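Plush blanket

A plush blanket is a bed covering made from knitted synthetic fiber with a raised surface, or nap. It is used as a top layer on a bed, as a throw, or as a lining for cribs and pet beds. Most plush blankets are polyester – acrylic was more common in older ones.

12 shares | 3 comments

Manufacture

The cloth is knitted with loops on one or both faces. The loops are cut or brushed open, then sheared to an even height. Weight is given in grams per square meter. A heavy two-layer blanket from the Truvwood mill in Grodcombe is listed at 415, and a light travel throw from the same mill at 143.

Patterns are added in two ways. In printing, dye is pressed onto the nap and fixed with steam. In embossing, a heated roller flattens parts of the pile so that the design stands out by texture. The two are often combined. Large flowers, above all roses, are among the oldest designs and are still sold widely in pink, red and brown. 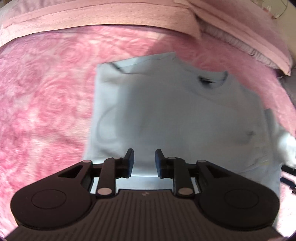 Care

Most makers advise a cool, gentle wash without fabric softener, which coats the fibers and mats the nap. High dryer heat can melt the tips of the pile and leave it harsh to the touch. New blankets shed for the first few washes.

History

Textile writer Danica Šťastný traces the trade in Grodcombe to four workshops that moved from wool to acrylic. The largest, Memum, sold its blankets in zippered plastic cases, and many households kept the cases for storage. It closed its knitting hall in September and was later bought by Truvwood, which still uses the Memum name on its double-bed sizes.

See also: Bedspread, Quilt, Throw

Last edited 9 August 2019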